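4.2 Estimating grip width when the pads aren't what they used to be

Our first width estimator assumed the two fingertips were flat, parallel and clean along the inner edge. I wrote it that way because the CAD model said so, and for the first 1310 demonstrations it was good enough. Then the closed-gap readings started to drift, and Yulan Song noticed the planner was opening the jaws wider than it needed to on thin things like cards and lids.

So we quit fitting the pad edge altogether. The new version tracks the two small holes on the face of each fingertip block, which don't move relative to the block no matter what happens to the rubber, and works out the opening from those (Figure 3). 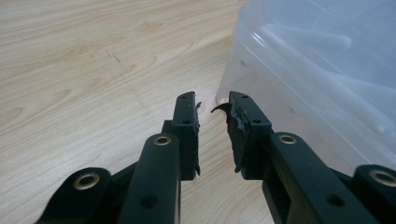 Figure 3. Fingertip view used by the width estimator. The inner pads are torn on both sides; the holes in the blocks are still easy to find.

I'd tried the pivots on the links first, by the way. Their brass eyelets are lovely bright targets, but they threw highlights that my detector kept locking onto, and Hongjun Zheng talked me out of spending another September on it. The holes are duller and much better behaved. We run the fit at 90 Hz on the Skuvdale board, with a filter window of 42 samples, and the whole lot is 2 files in the Pliltonden repo.

One thing it doesn't fix is contact. The estimator gives you the distance between the blocks, and a ragged pad touches the object earlier on one side than the other – so the policy still sees a bit of a wobble at grasp onset. We feed it the raw width and let it learn the colour of that noise, so to speak.

14 shares | 2 comments

Alfie Furnival: Does this cope if one block leans outward a bit? Ours does.

Jianguo Tian: Yep, each block gets its own tilt term. Check the config notes.

Contact: Leopoldo Quintero, Ernar | © Ernar | Back to top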